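Postside Conveyor Scale, Operator Manual
Section 2: Setting Up the Infeed and Calibrating the Weigh Deck

Read this section before connecting the scale to a live packing line. It covers leveling, infeed spacing, zeroing and span calibration. Wiring to the sorter and the host computer is covered in the next section.

Before you start

Lock out the upstream and downstream conveyors. The weigh deck has its own disconnect on the drive side, and it must be locked out as well. Remove the red shipping brackets from under the deck and keep them. They have to be refitted any time the scale is moved.

CAUTION: Do not stand, kneel or lean on the weigh deck. The load cells can be damaged by a side load even when the power is off.

Leveling the frame

1. Place the frame in line with the infeed conveyor. Leave a gap between the rollers wide enough that the belts do not touch, but narrow enough that your smallest carton will not tip into it.

2. Turn the feet down by hand until each one touches the floor.

3. Set a machinist's level across the side rails, then along them. Adjust one foot at a time.

4. Tighten the lock nuts. Check the level again, as tightening can lift a foot slightly.

5. Push down on each corner of the frame. If it rocks, loosen the lock nut at that corner and repeat from step 2.

Note: Do not bolt the weigh frame to the infeed conveyor. Vibration passes straight through the joint and shows up as drifting weights.

Setting carton spacing

Only one carton may be on the weigh deck at a time. The infeed belt runs slower than the deck so that cartons pull apart as they cross over. If two cartons are detected together, the controller reports "Overlap" and sends both to the reject lane without a weight.
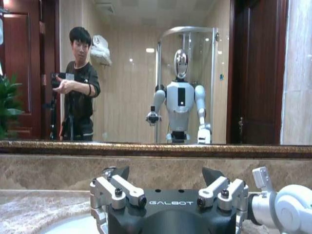
1. Remove the lockouts and start the infeed and the weigh deck from the local panel.

2. Open Setup, then Line, then Spacing.

3. Enter the length of the longest carton you plan to run. The controller works out the minimum gap from this value and the deck speed.

4. Run a short batch of mixed cartons and watch the overlap counter. It should stay at zero.

5. If the counter climbs, lower the infeed speed by one step and run the batch again. Do not raise the deck speed to fix spacing. A faster deck leaves less time for the reading to settle.

Zeroing

Zero the scale at the start of each shift and after any cleaning. The deck must be clear and the belt must be running.

1. Press Zero and hold it until the display flashes.

2. Wait for the stable light.

3. If the display shows "Zero range," stop the belt, lock out the deck and look for tape, cardboard or labels caught under the rollers.

Span calibration

You will need 2 certified test weights. One should be close to your average carton and the other close to the heaviest.

1. Log in as Supervisor and open Setup, then Calibrate.

2. Stop the belt when prompted. Center the lighter weight on the deck and press Accept.

3. Replace it with the heavier weight and press Accept again.

4. Remove the weight, restart the belt and zero the scale.

5. Run a carton of known weight across the deck several times. Compare each reading with the tolerance printed on the data plate.

6. Press Save. Calibration is lost if you leave the screen without saving.

CAUTION: Keep fans and dock door drafts away from the deck during calibration. Moving air is enough to shift the reading on light cartons.

Sites using Hura sorters should turn off the sorter's own weight check before running step 5. Otherwise test cartons will be diverted as unknown items.

Record the result in the calibration log inside the panel door, with the serial numbers of the test weights and the name of the person who did the work. For replacement log sheets, contact Joana Carvalho at the Bragança service office.

Section revised 2024-09-30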